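Rugemalira House Guide
Section 5: The Pine Table

23 shares 5 comments

The table is the most used object in the house and the one with the fewest instructions, an oversight this section corrects at some length. Set it up once when you arrive. After that it mostly needs leaving alone, a skill guests acquire at different speeds.

5.1 Placing the table

1. Push the table toward the wall until the gap will take a finger. A pencil that goes down a wider gap lives there until September.
2. Press on each corner in turn. If it rocks, turn the adjustable foot under that corner a quarter turn to the left and press again.
3. Stop when it stops rocking. Solomiia Savchuk once kept going and produced a table that rolled pens downhill.

Note: The dark spots in the wood are knots. They don't come off. Please stop scrubbing them.

5.2 Laying out the back row

4. Stand the wicker basket at the left, near the wall. Pens, pencils and scissors go in it point down.
5. Put bottles and water along the wall, well away from the basket. Paper and water have met before.
6. Leave the front of the table for mugs, plates and elbows. 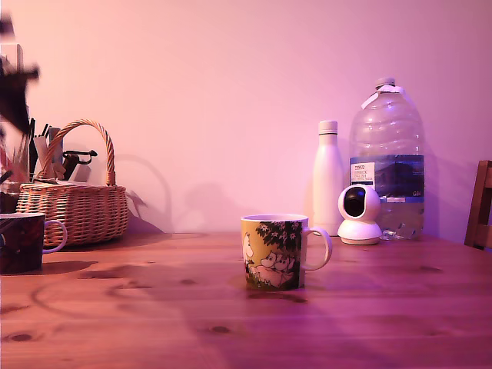
7. Lift things when you move them. Dragging leaves pale tracks across the grain, and the varnish has a long memory.

Caution: The basket handle will carry pens. It won't carry pens, a stapler, the spare batteries and a dictionary, as Miłosz Dudek established one Monday in front of witnesses.

5.3 Mugs

8. Pick one mug and stay with it. The house has enough mugs for everybody and not nearly enough for everybody to have three.
9. Set it down with the handle to the right if you are right-handed. Left-handed guests may do as they like and usually have.
10. Wash it by hand. Printed mugs fade in the dishwasher, and people get more upset about this than you would expect.

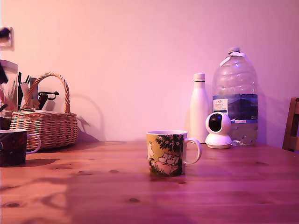
Do I need a coaster?

For anything hot, use one. They are in the drawer under the Fluder kettle, and a folded dish towel works if the drawer is stuck, as it often is in damp weather.

5.4 Cleaning

11. Take everything off except the basket, which you may slide onto a chair.
12. Wipe along the boards with a damp cloth, then again with a dry one. Wiping across them packs crumbs into the joints.
13. For sticky rings, use warm water and a drop of dish soap. Wait a minute before you start rubbing.

Caution: No spray polish. Kanako Ueda polished the table as a surprise, and it was one - dinner slid. 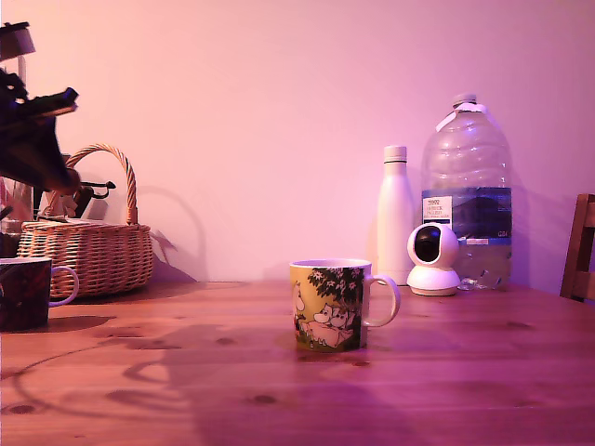
14. Put the bottles back with their caps on. Wipe the bottoms first if they feel damp.

5.5 Checking the basket
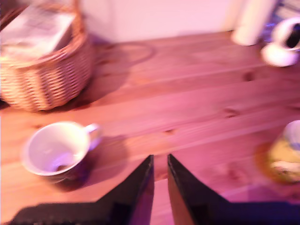

Baskets fill up when left unsupervised, so go through this one before you leave. Pens that write go back in, and pens that don't go in the trash, however fond of them you are. Paper tends to rise to the top, as it has here, with the pale stuff standing up above the braided rim. Unfold it and read it before throwing it out. Ifeoma Eze's train ticket spent a week in there disguised as a receipt.

15. Brush the weave with a dry paintbrush, working from the rim down. Don't soak it.

Note: Loose strands can be tucked back in with a blunt knitting needle. Broken ones go on the repair list, care of Damian Tomaszewski.

Next: Section 6, The Drawer That Sticks

1,788 views 70 likes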